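Civic Life and Local Politics > Think tanks and lobbying

How do I tell if a "citizens' institute" is really independent?

Asked in June, 2 answers

A group called the Hemport Institute has been all over our town lately. They put out a report saying Cisedside should hand its bus service to a private operator, and now two council members quote it at every meeting as if it came down from a mountain. The report calls the institute "independent and nonpartisan" on the cover, again on page 2, and once more in the footer.

I looked at the back of the report. The "advisory fellows" list shares several names with the board of the Dirkness Forum, and that outfit has been pushing the same bus plan for years under its own name. I asked Hemport by email who pays for their work. The reply said they are "supported by a broad community of donors" and attached the same report I already had.
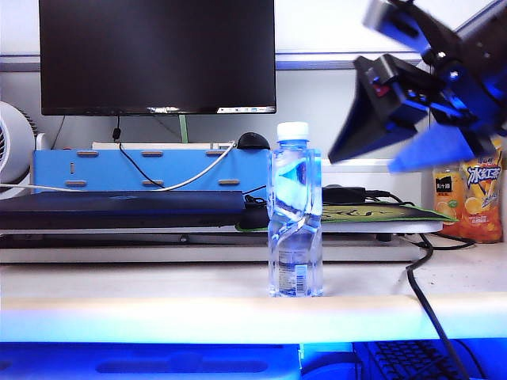

I am not claiming a plot. People sit on more than one board all the time. But I'd like to know what I can check on my own, as a regular resident with no money for a lawyer, before I stand up at the Sunday forum and say something I can't back up. Is a shared board enough to call them a front? And does anybody know if the survey in the report (815 residents, 79 percent in favor) is worth anything?

Answer 1 (marked helpful by the asker)

Shared names by themselves prove that some people know each other. I'd be careful with the word "front." If you use it and they turn up with one donor you've never heard of, the whole evening becomes a fight over your word choice and the buses get forgotten.

What you can do is look at the paper trail. If the institute is a registered nonprofit in the US, its tax return should be open to the public, usually a Form 990. Those list the officers and directors, what the top people get paid, and grants made to other groups. They mostly won't give you donor names, so don't expect that. Look up Dirkness too, and read its grants page. If Dirkness gave Hemport money, it may well be listed on the giving end even though Hemport keeps quiet on the receiving end. Check the mailing address on both. Check whether the same person signs both.

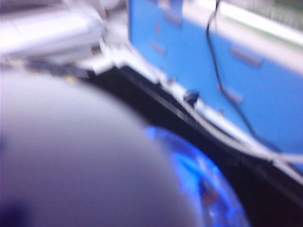
A pale gray rounded shape beside a blue panel, blurred.

Then go to the state's business registry and look for when Hemport was set up. A group formed a few months before its only report came out is a different animal from one that has been publishing for years on all kinds of things. Pull up old saved copies of both websites as well. Staff pages change, and I've found more in deleted bios than in anything a group put out on purpose.

One more place is your city clerk. File a public records request for emails between those two council members and anyone at Hemport or Dirkness. Give a date range and both group names, or you'll get back a letter saying your request is too broad. You may have to pay for copies, and you may wait past the deadline. Ours took 4 months and a third of it was blacked out.

On the survey, ask for the exact question wording and how people were picked. 815 is a decent number if the sample was random. If it was a link on their own mailing list, it could be ten times that and I still wouldn't care. "Would you support better, more reliable buses?" gets you to 79 percent in any town in the country, and I'd want to see that wasn't the question before I argued with the result.
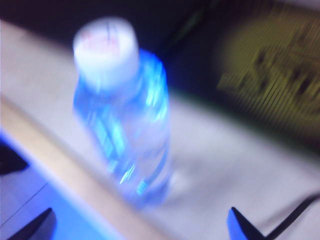 When you speak, stick to what is on paper. "These people serve on both boards, the report doesn't mention it, and the institute did not answer when I asked about funding." Then ask the council members whether they knew. Let them do the talking after that.

Comment from the asker: Thanks. Found the registry entry already. Same street address as Dirkness, different suite. Still waiting on the survey question.

Comment: Same address could be a shared office building, so look at who else is in there before you get excited.

Answer 2

They're all like this, left and right. I wouldn't waste a weekend on it. We had the Kwiatkowski Center here doing the same thing with parking meters, glossy report, big launch, "independent," and then the website went dead after the vote. Somebody paid for it and we never found out who. Just read what the report wants and ask who makes money if it happens.

Comment: The last line is fair, but the records are free to look at and it takes an evening. "They're all like this" is what these groups would like you to think.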